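Notes on the laundry cell, March

The Mernex cell has been down for two mornings and is back up. I am writing down what was changed while I still have the values, mostly for Mohsin Mirani, who takes over the log next month.

The complaint was a slow drift in the grasp point. The arm would go for the basket wall and come in a little further right every few hundred cycles. The counter stood at 4000 when I stopped it, and the last calibration was at 58, so the interval was far too long. I have set a reminder at every 300.

Head camera first. I loosened the two clamp screws, squared the bracket against the stop, and retightened them a quarter turn at a time, alternating sides. For the level I use the long gray rail in front of the white pillar. It never reads perfectly flat from up there, so I compare against the saved view – I don't chase zero. The wrist camera was checked over the basket with a black garment in it, which is the worst case for the exposure setting because the fingers are dark too. 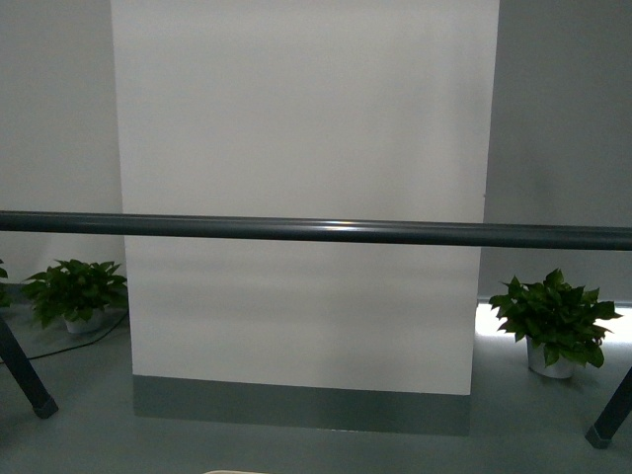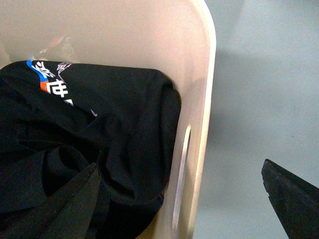
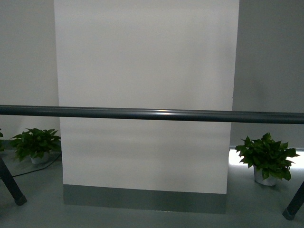

Head view, wrist view over the basket, head view.

The wrist offset was wrong by 2 mm in the lateral axis. The Kendska mount has a slotted hole where I would want a dowel, and it creeps. I cleaned both faces, put a drop of medium threadlocker on the screw and marked the head with paint. If the paint line has moved, redo the offset before touching anything in software.

Fingertips are the original Tistum set. Wear is acceptable for cloth, and I have a spare pair in the drawer. The cable run got a new tie at the elbow, left loose enough to slide a pencil under.

Still open: the Ersoy controller forgets its exposure lock after a cold start. For now, set it by hand, wait for the preview to settle, then enable the arm.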